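Preratum Wall Panel, Matt White
Akstead Interiors – Panels and Linings

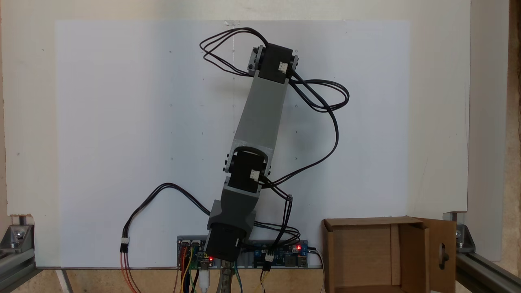
The Preratum is a flat lining panel for utility rooms, workshops, garages, shop back rooms and anywhere else that needs a clean wall without plastering. It goes up over sound plaster, blockwork or timber battens and is ready to use as soon as the sealant has cured. The finish is plain white with no grain, groove or pattern, so dark fittings stand out clearly against it. People who find this too stark usually prefer the Cundis panel, which has a light texture and comes in stone and pale grey.

We have sold the Preratum since we moved to the present yard and it is our most ordered lining. Stock is held in full sheets. Half sheets are cut to order.

Product details

Product code: 1652
Finish: matt white, smooth, one side
Reverse: unfinished, lightly keyed for adhesive
Sheet height: 2000 mm
Edges: square cut, four sides
Use: interior walls only
Fixing: adhesive, screws or both
Sold: singly or by the pallet

What it is for

The Preratum was made for rooms that get knocked about. It takes wiping down with a damp cloth and ordinary washing-up liquid, and scuffs from boots and brooms normally come off with a melamine sponge. It does not need painting. It can be painted if you want a colour, but it has to be rubbed down and primed first, and we do not cover painted panels under the guarantee.

It is suitable for the splash area behind a sink or washing machine provided all the joints and cut edges are sealed. It is not suitable for shower enclosures, wet rooms or outdoor walls. Please do not use it directly behind a hob or a stove. For showers, look at the Ambrosio range, which has a tongue and groove joint and is made for standing water.

Ceilings are possible with the panel screwed to battens at close centres. Adhesive alone is not enough on a ceiling.

Preparing the wall

The wall should be dry, firm and reasonably flat. A long straight edge held against it will show up any hollows. Shallow ones can be taken up with adhesive, but anything deeper than a pencil should be filled first or the panel will flex when leaned on. Take off loose paint and all wallpaper. New plaster has to be left until it has dried right through and then sealed with a mist coat.

Bring the sheets into the room two days before fitting and lay them flat with a couple of battens underneath. Sheets that have been stood on end in a cold garage tend to bow, and a bowed sheet is hard work to stick down.

Cutting

A fine-toothed handsaw will do for one or two cuts. For a whole room use a circular saw with a fine blade and a guide rail. Cut with the white face up when using a handsaw and face down when using a circular saw. Masking tape along the line helps to stop chipping. Socket and pipe holes can be made with a hole saw or jigsaw – drill a starter hole well inside the waste.

Smooth cut edges with a sanding block and seal them before the sheet goes on the wall. Wear a dust mask and glasses.

Fixing with adhesive

Use a solvent-free grab adhesive. Run it in vertical beads 200 mm apart, with a further bead all the way round a little in from the edge. Press the sheet to the wall from the middle outwards and prop it while the adhesive takes. Leave a small gap at the floor and ceiling, and between sheets, for movement. Fill the gaps with white sanitary sealant or cover them with the matching joint strip.

Fixing with screws

Drill clearance holes slightly larger than the screw shank. Use pan head screws with a plastic washer and cap, and do not overtighten them. Countersunk screws will crack the face. Screws should be kept well clear of corners.

Hanging things on it

The panel itself will carry light items such as hooks, cable clips and a small clock. Shelves, tool racks, cupboards and brackets must be fixed through the panel and into the wall or batten behind. Mark the batten positions on the floor before you cover them up. A short pencil line on the skirting is enough and can be rubbed out afterwards.

Cleaning and care

Wash with warm water and a mild detergent and dry with a soft cloth. Avoid scouring powder, wire wool and neat bleach. Permanent marker can usually be lifted with a little surgical spirit, tested first in a corner. Deep scratches can't be polished out. A touch-up pen is available and is good enough for small marks seen from a normal distance.

Accessories

Joint strip, white
Inside corner trim, white
Outside corner trim, white
Capping strip for half-height walls
Screw caps, white
Edge sealer
Touch-up pen

Trims are the same height as the sheets and are sold singly. They are not interchangeable with Ambrosio trims, which are deeper.

Delivery and collection

Full sheets go out on our own lorry within the local area and by pallet carrier elsewhere. The driver will leave them at the kerb, so please have a second person ready to help carry them in. Check the corners before you sign. Damage noticed later is difficult for us to claim for.

Collections are from the trade counter at Unit 386. Full sheets will not fit in most cars. We can cut them in half at the counter for a small charge, one straight cut per sheet, while you wait. Cut sheets can't be returned.

Samples

A hand-sized sample of the Preratum is free and goes out by second-class post. Ask for the Cundis sample at the same time if you are undecided, as the two whites look closer on a screen than they do side by side on a wall.

Trade enquiries

Pallet prices and account applications are handled by Cosimo Sanna at the trade counter. Please have your sheet count and delivery postcode to hand. Pallet orders placed now are being delivered in April.

Page last updated Saturday, March 25, 2023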